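May, just gone ten at night

Finished the Timlow loop today! All of it, and my legs are telling me about it, but I'm far too pleased with myself to go to bed yet so I'm writing this with my feet in the washing-up bowl.

I left the car at the chapel at half six, with mist still sitting in the valley and the sheep coughing like old men. The first climb is the worst of it, 511 metres at the cairn according to the map, and I'd promised myself I wouldn't stop before the second gate. I stopped before the second gate. But oh, the larks! I must have stood there for ten minutes with my head tipped back, getting a crick in my neck, and never saw a single one of them. At the top the cloud tore open and there was the whole of Laden Water laid out below, bright as a tin tray, and I said "hello" to it out loud.

Had my cheese and pickle out of the wind behind the wall. Then along the ridge, which is the bit I'd been dreaming about since January, easy turf underfoot and nothing to do but look. Found spring gentians on the limestone (three years I've been hoping for those) and got down on my stomach with the hand lens. That blue! I tried to write down what it was like and all I have in the notebook is "BLUE" underlined so hard it went through the page.

The descent was boggier than the book says. I went in up to the knee by the old sheepfold and had to fish for my boot. After that I dried off a bit on the bridge and ate the emergency flapjack, although there was no emergency. 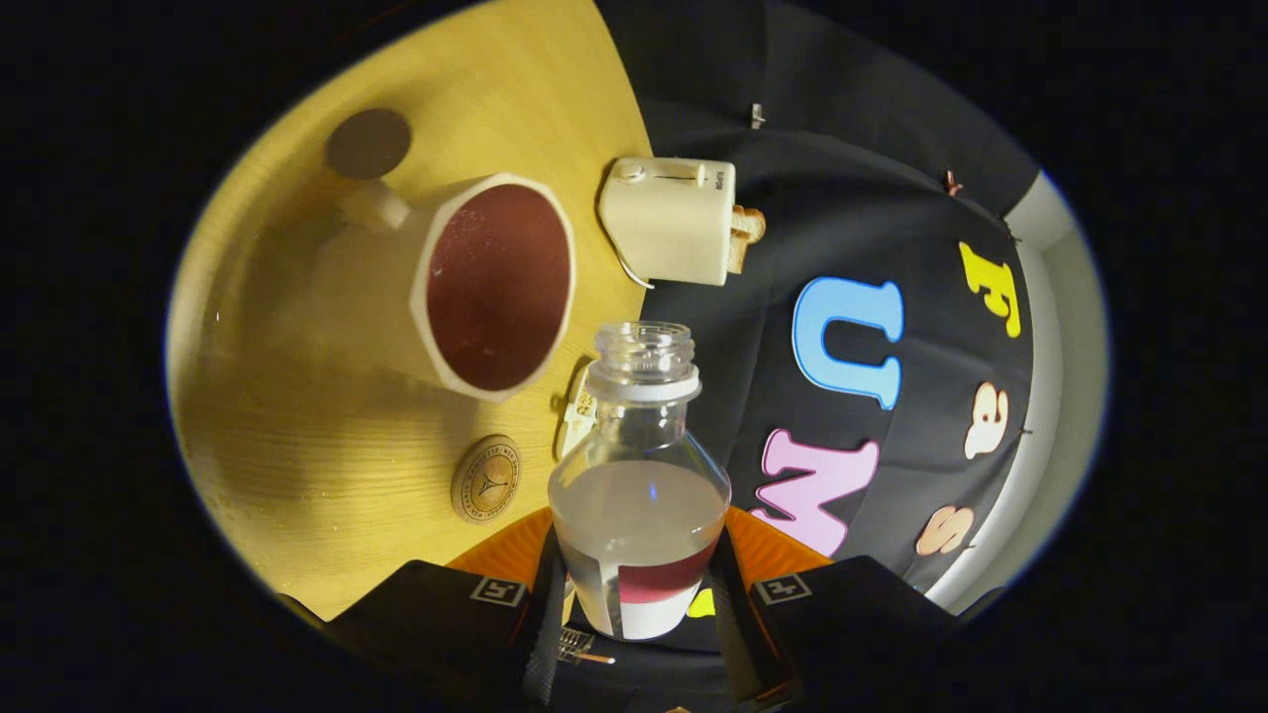

Glass bottle with the red and white label, half full.

Back at the car by four, and who should be sitting on the chapel steps but Setsuko Kinoshita, with her enormous rucksack! She'd come over from the Carbone side and missed the bus, so I gave her a lift and we talked about boots and knees the whole way home. She's going to Asturen in September to walk the high path, hut to hut, and says there's a stretch where you climb 1,000 metres before lunch. She asked if I'd think about coming. I said I'd think about it, and I'd said yes in my head before we reached the roundabout.

So I need new boots, or at least new laces. I need to get fit. Must ring Mum about the cat.

Supper was two baked potatoes and most of a tin of beans. Tomorrow I'll dry the map on the airer, look up the moth I saw by the stile (brown, furry, very cross) and see what the trains cost.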